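Fortin named preferred bidder for Dakatstead teaching block

Fortin has been named preferred bidder for the new teaching and laboratory block at Dakatstead, following a two-stage tender that closed in July. The client received five first-stage returns and took two firms forward to interview.

The appointment covers pre-construction services only. Fortin will develop the design with Flamel, the structural and building services engineer, and return a fixed price for the main works at the end of the period. The client keeps the right to retender if the price exceeds the approved budget.

The block replaces two single-story buildings on the east side of the site. It will have four floors above a part basement, with wet labs on the upper two levels and teaching rooms below. The frame is in situ concrete on 88 bored piles, set out on a grid that keeps clear of the existing heating main. Floor slabs in the lab zones are thickened to limit vibration.

"The pile layout is settled, but the pile lengths are not," said Corrado Tedesco, project engineer at Flamel. "We need the second round of boreholes before we can fix them. The first round found made ground deeper than the old drawings show."
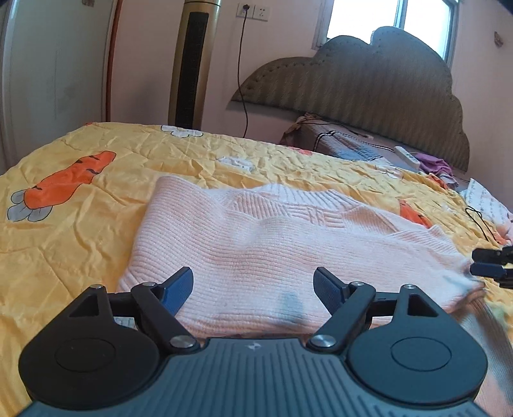
Enabling works

A separate contract for enabling works has gone to Loveo. The scope is demolition of the two existing buildings, diversion of a water main and a low-voltage cable, and construction of a temporary haul road from the north gate. The program is 16 weeks.

Loveo will crush suitable concrete on site for use in the piling mat. The estimate is 2,000 tons, subject to test results. Material that fails will be taken off site under the disposal rates in the contract.

Deliveries will not be accepted between 8 a.m. and 9:30 a.m. or between 3 p.m. and 4 p.m. Drivers must book a slot the day before. The north gate will be closed to pedestrians for the length of the contract, and the footpath will be routed past the boiler house.

Amerley Dankwa will act as contract administrator for both packages. Questions on access and site rules should go to Lertchai Thongsuk at the project office. Subcontractors who want to be considered for the facade, mechanical or lab fit-out packages can register with Fortin's buying team. Tender lists for those packages have not been drawn up.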